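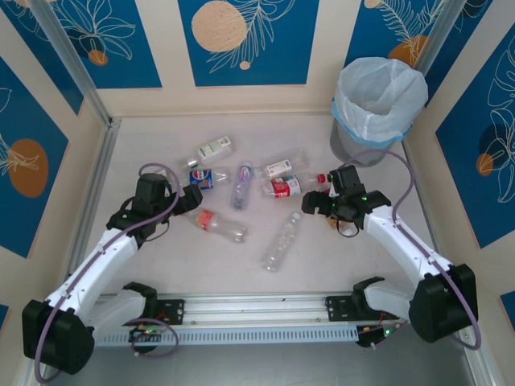
Where does an empty bottle go?
Morngate Museum of Everyday Things: Learning pages for ages 7 to 10

Every day, people finish a drink and are left holding a bottle or a carton. What happens next depends on where they put it. These pages explain how drinks containers are sorted, what they are made of and what they can become.

What is a drinks bottle made of?

Many drinks bottles are made of a plastic called PET. The letters are short for a very long name, polyethylene terephthalate, which you do not need to remember. PET is light and does not shatter when it is dropped. It can be clear, so that you can see how much drink is left.

A bottle is usually made of more than one material. The cap is normally a different plastic, harder than the bottle. The label may be paper or a thin plastic film, and it is held on with glue or wrapped tightly round the middle. At a recycling plant these parts have to be separated.

Why is a carton different?

A carton looks like a cardboard box, but plain cardboard would soon become soggy if it were filled with juice or milk. The card in a drinks carton is covered with a very thin layer of plastic on both sides. Some cartons have a layer of thin metal as well, which keeps out light and air.

Because the layers are stuck together, a carton cannot be recycled in the same way as a newspaper or a bottle. It goes to a special mill, where it is mixed with water and stirred until the card turns to pulp and comes away from the other layers. Some councils collect cartons from the doorstep and others ask families to take them to a carton bank.

Which bin?

A bin with a bag inside it may be meant for rubbish or for recycling. You cannot always tell by looking at the bag. Look for a sign, a colour or a picture on the bin itself, and if there is none, ask an adult who works in the building. Colours do not mean the same thing in every town.

At the Museum, the bins for bottles are beside the Cavdale Gallery stairs and outside the lunch room. Cartons have their own bin by the front desk.

Getting a bottle ready

1. Make sure that the bottle is empty. Pour any drink that is left into a sink.
2. Rinse it with a little water. Washing-up water is good enough.
3. Squash it gently, so that it takes up less space.
4. Put the cap back on. Small caps can fall through the gaps in sorting machines when they are loose.
5. Leave the label where it is.

Please do not pick up bottles that you find in the street or the park unless an adult is with you and you are wearing gloves.

What happens at the plant?

A lorry tips the bottles on to a moving belt. People and machines take out anything that should not be there, such as food, nappies and broken toys. Some machines shine a light on each item to find out which plastic it is, and a puff of air then blows it on to the correct belt.

The bottles are pressed into large blocks called bales. Later they are chopped into flakes, washed in hot water and put into a tank. Flakes of PET sink, while the plastic from most caps floats. The clean flakes are melted and shaped into small pellets, and these can be made into new bottles, food trays, carpets or the filling for a coat.

Words to know

Bale: a large block of squashed material, tied with wire or straps.
Flake: a small, flat piece of chopped plastic.
Pellet: a small bead of plastic, ready to be melted and shaped.
Pulp: a soft, wet mixture made when card or paper breaks up in water.

Something to try at school

In May, pupils from Kulano Primary School kept a bottle diary. They recorded 180 bottles and 40 cartons in their lunch hall, and made a chart for the corridor wall. Your class could do the same for one week. Draw one column for bottles and one for cartons, and make a mark each time one goes into the bin. Wash your hands afterwards.

Classes may send their charts to Themba Kekana, Learning Officer, at the Museum. A selection is displayed in the Sun Room each term.

Page last reviewed: 10 December 2018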